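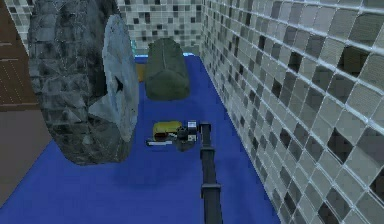 fregona_sur
Llevo desde agosto probando tareas de baño en el simulador de Nosa y sigo sin ver un robot que limpie solo. Recoger, a veces. En esta tarea la pinza está junto a la pieza amarilla, pegada al suelo azul, y al lado hay un disco de piedra enorme. De 300 intentos di por buenos 30.

tmolina
30 de 300 es poco. ¿Brazo Zuccaro? En el taller usamos uno para cargar cajas y casi no falla.

fregona_sur
Sí, Zuccaro. Pero tus cajas son siempre iguales.

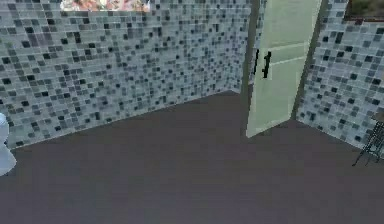

Un baño cambia cada día. Y abrir una puerta le cuesta más que coger algo.

Lovuvier_fan
No estoy de acuerdo. Con Fosar hice 896 pruebas de puertas y el fallo era del agarre, se arregla con 2 dedos más largos.

tmolina
En simulación. Pásalo a una casa y me cuentas.

fregona_sur
Dejo la zona que toca ahora, fregar junto a la pared.
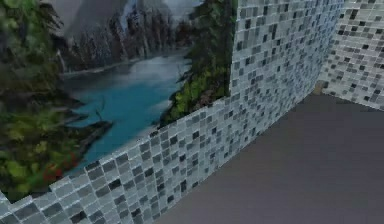
Pared de mosaico y suelo gris, sin objetos.

Lovuvier_fan
Ahí prueba primero con la esquina.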